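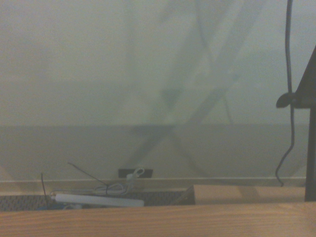
Larstead workbench: common questions

Can the cable stay coiled by the ledge?
Yes, in loose loops. Tight winding strains the white connector.

How do I clean the frosted panel?
Damp cloth, mild soap. No solvents – they cloud the surface.

The stand arm sinks. What should I do?
Support the bar, then turn the knob at the upper joint clamp until it holds. Check again after 30 minutes.
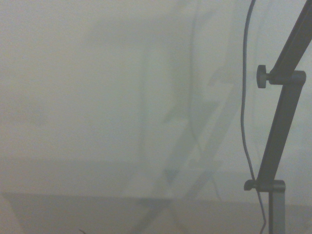 Can the white front be replaced?
Yes, quote Larstead part 12.
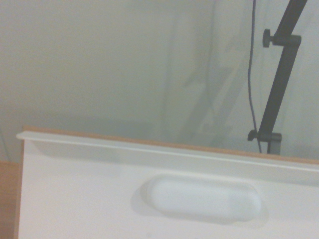 Fitting takes 2 people. Wipe the tan edge dry after cleaning.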